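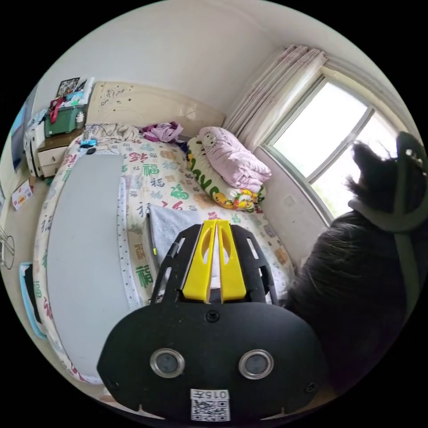

Unit 4 – Bed as work surface, clearing and resetting

Housekeeping Skills, room 103. Notes by L. Escobar, hand out at start of class

Read before the practical. Bring the sheet back with you, I won't be reprinting.

Order of work
1. Hard things off first. Boards, trays, books. Lift, don't drag – dragging pulls the bottom sheet loose.
2. Small hard things next. Pens especialy. A pen under a quilt = ink on the sheet. Check along the edges of folded towels.
3. Cables. Unplug at the wall, then untangle, then coil. Loose coil, one tie. Feel through the rumpled cloth around them for small stuff before you shake anything.
4. Clothes. Bunched up = unfold it, look at it, decide: wash or drawer. No third pile.
5. Towels. Folded ones go straight to the shelf.
6. Quilt and pillow last. Quilt off the pillow, both onto a chair, smooth the sheet, then put back.

Printed sheets
Small repeat patterns (characters like 福, dots, little motifs) hide things. Run a flat hand over the whole sheet, head to foot. Yeison's group missed a hair clip last term doing it by eye.
Characters should read the same way up across the bed. Pick which end is the head before you tuck, not after.

Folding the quilt
Thirds lengthwise, then half, then half again. Print side out if there is one. Fold edge faces the room. Pillow lengthwise to the wall is fine in a narrow room, put the quilt on top.

Common mistakes
– starting with the quilt becuase it's the biggest
– moving the pile to the floor and calling it done
– stuffing cables under the pillow (fire risk, you lose the marks)

Practical
Pairs. Olaia with Struan, rest as last time. Wash hands first. Written part is 400 words on your own order of work and why, to me by end of June.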